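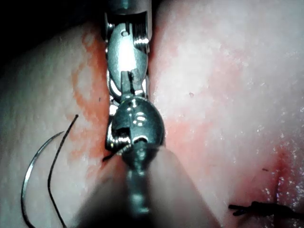 Figure 1. Wrist joint and cable windings, with the suture needle on the tissue at lower left.

Bench Notes 4: Looking After the Suturing Cell

These are the notes I promised at the end of the last lab, tidied up a little (only a little). They cover the two-arm suturing cell in the Arkwood room: what to look at before a session, how to set the arms over the tissue, and what to do when a wrist starts acting up. Bring a copy with you in October when we start the practical checks, because I'm going to ask you to do this without me pointing at things.

Start at the wrist

Everybody wants to look at the jaws first. I did too, for years! But most of the trouble I've had on this cell began a bit farther back, where the cables wrap around the pulleys. The windings sit in those dark recesses beside the links, and you need a light at a low angle to see them properly. Look for a cable riding up on a ridge, a broken strand poking out like a whisker, or any thread caught near a joint. Cut ends of suture are sneaky – they're short, they're dark, and they love a gap.

If you find a thread tail near a wrist, stop and get a still from the wrist camera before you do anything else. A tail lying on the tissue behind the tool can look exactly like a tail wound into the joint. Check the second camera too. If it really is in the joint, power the arm down, back the instrument out, and use the fine tweezers from the Budard kit. Please don't drive the joint back and forth hoping it'll spit the thread out. We lost a cable that way last year and the arm was down for 11 days.

Homing and the cable numbers

Home one arm at a time, left then right, with both instruments well clear of the tissue. The controller gives you a tension reading for each drive cable once homing finishes. On our setup a fresh instrument should settle near 257, and I want to hear from you if any cable on either arm drops under 100. The unit is whatever the Kļaviņa controller uses internally, so don't go converting it to anything. Just write it down the way it shows on the screen.

If you see fault 674 during homing, it means the wrist didn't reach its end position in the time allowed. Nine times out of ten the instrument isn't seated. Take it off, wipe the coupling, put it back on until you feel it click, and home again. If it comes back a second time, leave the arm off and write it up.

Setting the arms over the wound

Bring both arms in low and from opposite sides, jaws open, and stop while there's still a decent gap between them. You want the opening of the wound between the two tools and a clear view of the needle from the fixed camera. I like to park here for a minute and go through the whole workspace by eye: where the needle is, where its thread runs, which stitches are already tied, and whether there are loose bits that could get picked up by accident.
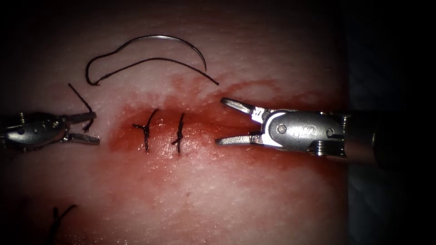 The loose bits matter more than you'd think. A scrap of thread on a jaw tip will happily ride along to the next grasp, and then you've got two strands in the grip where you planned on one. The force trace looks a little odd, the needle slips, and you spend the afternoon retuning a gripper that was perfectly fine (ask me how I know). So clean the tips first and tune second.

Also watch the needle thread. If it's lying in a loop, plan your approach from the open side, and don't drag a jaw across the loop to get there. The planner will avoid the needle because we give it the needle pose. It knows nothing about the thread.

Checking the jaws

Open the jaws wide with nothing in them and take a close look at both gripping faces. The serrations pack up with residue from the tissue pad, and once they're full the needle will rotate in the grip no matter how much force you ask for. A soft brush and the cleaning fluid on the shelf will do it. No metal picks, please.

While you're there, check that both jaws move off their closed position together. If one lags, go back to the cable readings before you touch the calibration file. 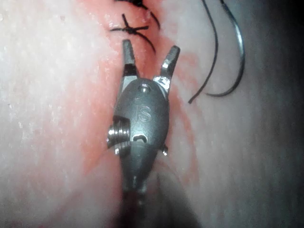

Figure 2. Jaws spread wide over the wound line, pivot pin and pulley stack in view.

Putting it to bed

Back both arms out before you pick up the needle. It goes in the sharps box, and yes, that includes practice needles on practice tissue. Wipe the instruments down from the shaft toward the tip, dry the pulleys with air on the low setting, and cover the tissue pad if it's going to be used again.

Then fill in the log: tension readings for both arms, any fault codes, and anything you cleaned out of a joint. The log lives in the Brurkusetti folder on the lab drive, one sheet per session.

For next time

Read the section of the manual on instrument coupling and sketch the cable path for one jaw, from drive to tip. Rough is fine – pencil is fine!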